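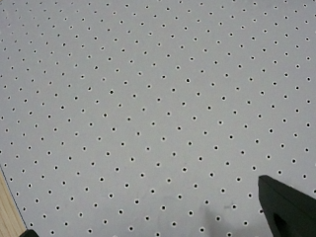
Can a robot that has only practised in simulation be trusted to do the job on a real bench?
Sometimes, and less often than the published numbers in this field suggest. Our new results put the gap at a size we think buyers and funders ought to see.

Flurusia publishes test results for Rind, its simulation-trained gripper controller

Tue 21 June. Flurusia has released the full results of its Rind study, including the runs that went badly. Rind is a method for teaching a two-fingered gripper to work close to surfaces using rendered views only, with no real camera pictures used in training.

The team ran 688 trials in simulation and repeated the same tasks on hardware at the Garkari laboratory. Rind did well in the simulator. On the bench it did worse on every task, and worst where the work surface carried a repeating pattern of holes.

"A regular grid is a nasty thing to look at from close up," said Sadia Awan, who led the study. "One hole looks like the next, so the controller can be out by a whole step and still be quite sure of itself. We had read claims that this was solved. We couldn't reproduce them."

The group tried 14 changes to the training, among them different shadows, surface finishes and camera angles. Two made a difference that held up on hardware. The other 12 improved the simulated score and did nothing useful outside it.

Irfan Talpur, who ran the hardware tests, is wary of the better figures too. "They come from one gripper in one room. I'd want to see another lab get them before anyone puts them on a slide."

Prustia, an earlier Flurusia method announced in April, was tested in the same way. Its simulated scores were higher than Rind's and its bench scores were lower. The company has withdrawn the comparison chart issued with that announcement.

Flurusia has no plans to sell Rind in its present form. The trial records, failed runs included, are available on request to research groups willing to repeat the hardware tests.

Press contact: Ultan Brophy, Flurusia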